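New in the play corner: the Telard shape boards

If you stopped by the Ballis Play Library in December, you may have noticed the big gap on the middle shelf. It's filled! We now have 18 maple shape boards to lend, each one with its own drawstring bag of colored blocks, and I could not be happier with them. The boards were cut and sanded by the Telard woodshop over on Magalhães Street, and every one has different grain, so kids pick favorites almost right away (mine has a swirl like a river bend and I'm keeping an eye on it). 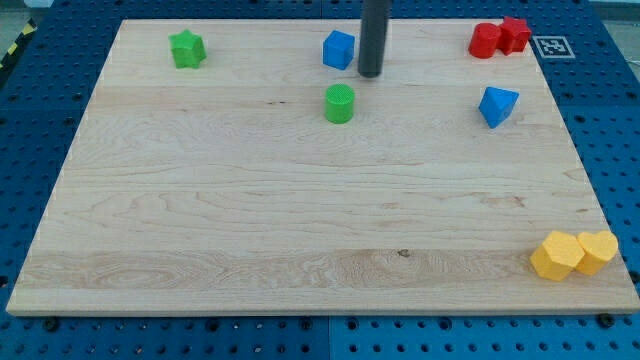 Sorting is where most children start, and there are so many ways to go about it. By color is the easy one. By shape gets more interesting, especially when the bag mixes plain cylinders and cubes with things like a five-pointed star. Ask a four-year-old whether the green star belongs with the green cylinder or whether the cylinder should go over by the red one, and you'll get a real answer – often a long one. Older kids like to push two blocks together and say what they've made. The red pentagon block already looks a bit like a little house, so a street is usually next.

Boards go out for 60 days, same as the puzzles. Wipe them with a barely damp cloth and please don't soak them, maple hates that. The Lultum branch will get its own set once our next order is ready. Reserve yours at the front desk or call extension 2899.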